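Switching to a smaller desk

In January I gave up the big desk. It was a Festico, one of the long ones, and it had followed me through three apartments. I bought it when I still had paper files and a printer. I haven't owned a printer in years, but the desk stayed, and it filled up the way big desks do.

What pushed me was the move to Cloton. The second bedroom here is narrow, and with the old desk along the wall I couldn't open the closet all the way. I lived with that for most of the fall. Then I measured everything, wrote the numbers on an envelope, and started looking.

I wanted something 56 inches wide or less, with no drawers. Drawers are where I put things I should throw away. I looked at a Prieto secondhand, but the seller wanted 700 dollars and the legs were scratched. The one I ended up with came from a small shop called Tremow that sells office returns. It was 61 dollars plus the cost of borrowing a van.

Clearing out the old desk took longer than finding the new one. There were cables for phones I no longer have, warranty cards, a stapler with no staples, and 17 pens. I tested every pen. Most of them went in the trash. I kept one folder of papers and scanned the rest at the library, which was dull work but is done now.

My one rule for the new desk is that small things go in a tray and the tray stays on the right. I'm right-handed and I kept knocking things off the left side anyway.

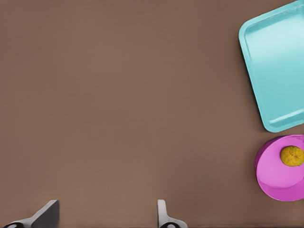
Brown top, turquoise tray in the corner.

I've stuck to the rule so far, mostly. Mail is the weak point. It comes in, I set it down "for a minute," and by the end of the week there's a stack. I've started opening it standing up in the kitchen, next to the recycling bin, and that has helped more than any kind of organizer I've tried.

A few things I miss about the big desk. I could spread out a map or a sewing pattern and leave it there overnight. Now I use the dining table for that and have to clear it before dinner. The old desk was also heavier, so it didn't shift when I leaned on it. The new one moved a little on the wood floor until I put felt pads under the feet – the rubber kind would probably be better, but felt is what I had.

The closet door opens now. I still need to do something about the lamp, because the cord is too short to reach the outlet behind the bookcase and I've been running an extension cord across the floor. That's the job for next month.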